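1/ I've been asked to write an obituary for my great-aunt. I got the job because I once won 50 dollars in a newspaper limerick contest, and in my family this makes me the literary one.

2/ First discovery: the paper charges by the line. Grief is apparently priced like a classified ad for a used boat. The Hilell paper wants extra for a second photo and extra again if you'd like the name in bold.

3/ My mother's draft was 80 lines. It included every surgery. It had the phrase "against the advice of the pharmacist" in it twice.

4/ I cut the surgeries. My mother put back the gallbladder. We are now in talks about the gallbladder.

5/ Then there's the list of survivors. You'd think this would be the easy part, a matter of knowing who is alive. It's a seating chart for people who haven't sat together since the Keogh wedding.
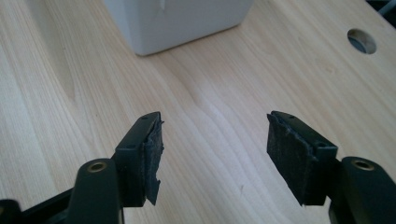

6/ One cousin wants his ex-wife listed. The ex-wife also wants to be listed. The current wife has asked for "a quick look before it goes in."

7/ And where do you put the dog? My great-aunt had a will, and the dog comes up in it before I do. I've put him after the nieces and nephews and before the church.

8/ Spent all of Tuesday evening on "passed away" versus "died." My uncle wants "went home." She was at home. She'd lived in that house in Vornollow since she was 20 and left it mainly to complain about other houses.

9/ The funeral home sent over a template. It says she "enjoyed gardening, baking and time with family." She paved the garden. She bought her pies at the gas station in Enari and moved them to her own dish. I'll give them time with family, in small amounts, with the TV on.

10/ What she did like: crossword puzzles in pen, parking where she wanted, and a radio call-in show she called more than 50 times to correct. I've asked if I can say that. The answer was "say she loved radio."

11/ Birth year is also up for debate. The church has one, her driver's license has another, and the license is the younger by 2. I'm going with the license. She'd gone to some trouble over it.

12/ Her own instructions turned up in the drawer with the batteries, dated this past January. One index card. "Keep it short. No poem. Not the picture with the hat."

13/ My mother has already paid for the picture with the hat.

14/ Current version is 20 lines, with the gallbladder and without the ex-wife. It says she spoke her mind. Everyone who knew her can fill in the rest, and most of them were on the receiving end.

15/ It runs Sunday. The dog made it in.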